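4.2 From sorting to supervising: the dish return at Dodero

Before the change, the dish return at the Dodero canteen was staffed by two people per shift. One took trays off the belt and scraped them. The other separated what was left into racks: plates and bowls to the left, cups to the right, serving tools into a deep tray, and everything else onto a side counter to be dealt with later. Staff called the side counter "the shelf," although it is an ordinary worktop. Items landed there when they did not fit any rack, when they belonged to another part of the building, or when the person sorting was too busy to decide.

The arm supplied by Zwahlen took over the second of these jobs in April. It stands beside the worktop and picks items one at a time with a two-finger gripper. It was set up for the kinds of things that make up most of the load, and it handles them without much attention from anyone. The first job, scraping, is still done by hand. The second person is still on the shift as well, but the title on the schedule has changed from "sorter" to "line attendant," and the work under that title is different in ways that neither the supplier's handover document nor the canteen's own job description records.

Our log covers 1,891 picks. Of these, 148 were passed to the attendant, either because the arm stopped and asked for help or because the attendant stepped in first. We coded each of the 148 by what the attendant did next. The most common response was to move the item a short distance and let the arm try again. Attendants called this "nudging." It takes a few seconds and is not entered anywhere in the canteen's system, which records only stops that last long enough to trigger the light above the cell.

Nudging is skilled work. An attendant has to judge which part of an object the fingers will close on and whether something next to it will be pushed along. Long-handled tools that lie against a dish are a regular case, and so are objects with no obvious place to grip. Neusa Portela had worked as a sorter on the same line before the arm was installed. She explained in her second interview that she had stopped looking at what things were and had started looking at their edges:

"When I did it with my hands I never thought about the handle. You pick it up, it's a ladle, it goes in the tray. Now I look at where it's lying. Is it on top of something, is it under something. I see the gap and I think, will it go in there or not."

Other attendants said much the same. Several of them had come to place items on the worktop with space between them before the arm reached for anything. This was not part of the procedure. The procedure says that items should be released from the tray "as they fall." Attendants who followed it to the letter had more stops, and the shift lead told us that she trained new people to ignore that line.

The supplier provides a simulator for practice and for checking changes to the grip settings. Attendants were given access to it after the first month, at their own request. They used it to see how the gripper would approach mixed groups of objects, including awkward shapes that seldom come through the return. Figure 3 is taken from one of these simulated workspaces.

The simulator changed the conversation between attendants and the supplier's technician. Earlier, a complaint such as "it doesn't like the ladles" would be noted and left. With a view on the monitor, an attendant could point to the spot where two things crossed and ask what the arm would do there. The technician, for his part, began to ask attendants which arrangements they wanted to try. Two grip settings were changed as a result. Both changes were credited to the supplier in the canteen's monthly report.

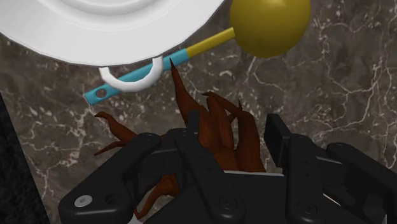
Figure 3. Simulated workspace with mixed objects on a marble-patterned countertop. The two-finger gripper is open around part of an irregular, many-pronged object; a ladle-like utensil and a white dish with a loop handle overlap beyond it.

Attendants did not agree on whether the new work was better. Those who had disliked the lifting were glad to be rid of it. Wrist and shoulder pain came up in every interview about the old job and seldom in those about the new one. Against this, attendants described long stretches in which they had to keep watching but had little to do. One compared it to waiting for a bus with no timetable. Breaks had also become harder to take. A sorter could clear the counter and step away, but an attendant who stepped away risked coming back to a stopped line and a full belt.

Pay did not change at Dodero. Management's position was that the attendant role required less effort than sorting and that keeping the rate level was therefore generous. The attendants' position was that they were now answerable for the output of a machine as well as their own. At Indavach, where a similar cell was installed by the same supplier, the role was regraded one step up after the staff there asked for nudges to be logged. The log gave them something to show. We return to this in Section 5, along with the Vellach site, where the second person was taken off the shift and later put back.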